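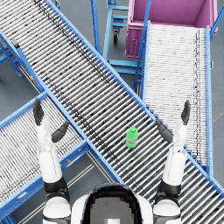
Adhesive Bond Trials, Entry for April 2, 2022
Recorded by Kedir Ejigu

The second set of label adhesive samples was removed from the conditioning cabinet this morning after 24 hours. Four coupons were prepared from the Grimetti stock and four from the Leite stock. All were pressed with the 2 kg hand roller, two passes each, in accordance with the bench procedure.

The Grimetti coupons peeled cleanly. Two of the Leite coupons left residue along the lower edge, and one tore before the pull was complete. The torn coupon is excluded from the average and has been kept in the sample drawer.

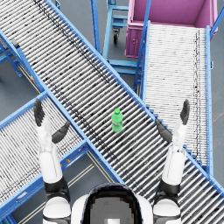

The remaining Leite coupons will be repeated with fresh solvent wipes. The bottle of wipe solvent in use was opened in December and should be replaced before further work. A 1000 mL bottle has been requested from Tirkico.

Colleagues using the peel tester are asked to zero the load cell before each set. The Kevent grips are to be returned to the second shelf. The lower jaw screw is stiff and should not be forced.

Open item: confirm the coupon width with purchasing.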